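July, notebook 2, 4:40 pm

Teleop day for the box task, and what a good one! Feven Nigatu drove most of the afternoon and I sat on the logging side. We got 25 demos before lunch and 90 by the time we stopped, which takes the set to 154. 22 of those are marked for review, mostly pauses in the middle where the operator lets go of the trigger to think.

Big change from last week: we turned the hand controller scaling down near the box. Feven noticed it on her second run and started grinning. The wrist stops twitching and you can really steer the fingers in over the flaps. I tried it myself and I'm sold (and I'm the clumsy one). 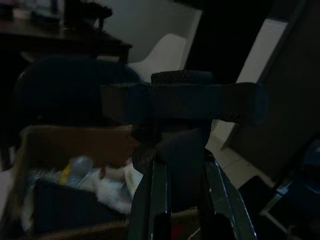 Also tried a few by hand, pushing the arm along in free-drive. Lovely feel for the approach, but my forearm kept wandering into the wrist view, so I'm keeping those in their own folder, jekimine_hand, and not mixing them with the remote ones.

Still to do:
trim the dead time at the start of each run
ask Vusia about the lag spike when both streams are saving
swap who drives, we need more styles than Feven's

First training run goes on tonight. Can't wait to see the curves.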